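Two gripper models, same arm, same clutter

I spent most of September comparing two parallel-jaw gripper models in simulation. The arm stayed the same, the controller stayed the same, and only the finger geometry and the contact settings changed. Notes follow, mainly so I can find them again.

The first gripper, which I call Wanatden after the config directory it lives in, has short flat fingers with box collision shapes. The second, Madigan, has longer fingers with a slight inward taper and a convex decomposition at the tips. Both are black, two-fingered, and look nearly the same at render distance, so I now write the name into the log header of every run. I lost an evening to not doing that.

The controller is a joint impedance controller with a Cartesian target on top. Stiffness was 400 for both grippers. I tried 3,000 early on and the arm tracked well in free space, then threw anything light across the counter on first contact. Lower stiffness costs some accuracy at the end of the approach. I took the trade.

Scenes come from my own layout script, Clandby, which drops household objects onto a counter from a seed and lets them settle before the arm moves. I kept 258 seeds and ran both grippers on each one.
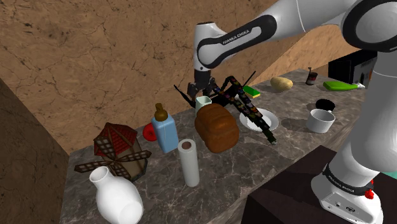 One of the cluttered seeds, gripper over the middle of the counter. The toy rifle lies partly across the plate, with the cup and the bread close by.

Layouts like this are where the two models separate. With thin things lying over other things, Wanatden tends to close on the target plus whatever is touching it. The flat fingers need clearance on both sides and the planner reports a valid grasp when the margin is a couple of millimeters. Madigan gets into tighter gaps, but the taper gives it less contact area, and round objects roll out during the lift. Potatoes and apples were the worst. Raising the friction coefficient hides this and I put it back where it was.

Sponges were a surprise. They are rigid bodies in my setup, so neither gripper should have had an advantage, yet Madigan dropped them more often. The cause was a bad inertia tensor on the sponge asset - my mistake, fixed, and those runs were repeated.

Bottles and paper towel rolls standing upright were easy for both. Plates were bad for both. A flat plate on a flat counter has no good side grasp with either finger, and I removed plates from the target list while leaving them in as obstacles.

On timing, Madigan's convex pieces slow the physics step. I had to run 8 parallel environments where Wanatden was comfortable with twice that. For a sweep overnight this is tolerable. For tuning at the desk it gets old.

For now Madigan is the default for cluttered seeds and Wanatden for sparse ones. Next I want to replay the same seeds with the Sikbridge controller, which has a proper force limit on the fingers, and see how many of the rolling failures go away.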